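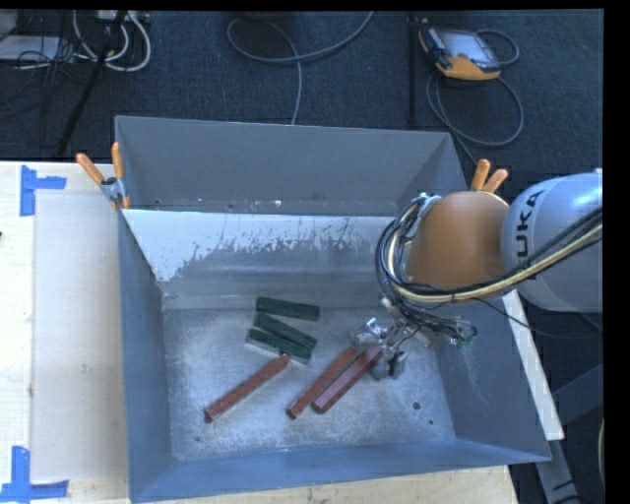
No. 7

5/4/21

I finally got my hands on milk paint, and I'm completely smitten! It comes as a powder, you stir in water, and for the first few minutes you're sure you've ruined it (mine looked like pancake batter). Then it settles down and goes on like a dream - thin, chalky, and so flat it seems to drink up the light.

My tester was a little stool I bought in February. I used a green called Plarnstead, which is moodier than the chart lets on, and four thin coats got me the depth I wanted. I rubbed back the corners with 300 grit and then waxed the whole thing. Oh, the wax! The color jumps two shades darker the second it touches.

Angus Farquharson wrote in to ask whether you can keep leftover paint overnight. I've tried it in the fridge and it thickened up, so now I mix half a cup at a time and toss what's left. Strain it through an old stocking too, or you'll be picking lumps off the seat.

Next up is the hall bench, in Skaltby blue if the shop has any left.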